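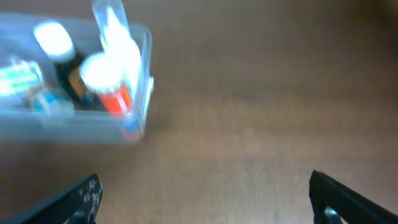
Item 4, clear storage bin with bottles and containers, on brown tabletop.

Starkumholm – Household Products and Storage Inspection
Area: utility room and adjoining table
Month: March
Start: 9:20 a.m.
Inspected by: Rajitha Mridha
Received by: Colm Buckley
Form 927

Ratings: S = satisfactory, A = action needed, N = not applicable

1. Access and floor
1.1 Door opens fully – S
1.2 Walkway clear to the window – S
1.3 Floor covering flat, no lifted edges – A
Comment: Edge strip at the threshold is lifting on the hinge side. Refasten or replace. Temporary tape is not accepted as a repair.

2. Ventilation and lighting
2.1 Exhaust fan runs on both settings – S
2.2 Fan grille clean – A
Comment: Lint on the grille. Same comment as last inspection.
2.3 Ceiling light works – S

3. Wall cabinet
3.1 Mounted securely – S
3.2 Child latch fitted and closes – A
Comment: Latch fitted on the left door only. Adebisi supplied the original pair, and Soledad Olivares has the order details.
3.3 Shelf load within marked limit – S

4. Storage bin on table
4.1 Bin is see-through, contents can be checked from outside – S
4.2 Bin stands on a flat surface – S
4.3 Tall items kept below the rim – A
Comment: One tall, pale bottle or tube stands higher than the rim. The lid cannot be fitted with it upright. Move it to the cabinet or use the deeper Skukamo bin.
4.4 Bottles capped – S
Comment: White cap on the dark bottle, white lid on the container with the orange-red label. Check both for tightness by hand at each restock.
4.5 Labels present and legible – A
Comment: Legibility to be confirmed with each item out of the bin. Anything without a readable product name and directions is to be discarded.
4.6 Small items kept separate from bottles – A
Comment: A small blue item is in with the bottles. Use a divider or a pouch.
4.7 Table surface beside bin kept clear – S
4.8 Contents list attached – A
Comment: List not supplied at inspection. Katsuhiko Fujimoto to write one and keep a copy in the folder.

5. Electrical
5.1 Outlet covers intact – S
5.2 Extension cord in use – N
5.3 Space heater, 2000 W, unplugged when not in use – S
Comment: Keep 3 feet clear on all sides when running.

6. Emergency items
6.1 Extinguisher in bracket, gauge in range – S
6.2 Poison control number posted – A
Comment: Card has faded. Reprint at a larger size.

Follow-up
Items 3.2 and 4.5 are to be closed first. Remaining actions within 12 days. Reinspection by Adelmo Marras – bring this form and the contents list.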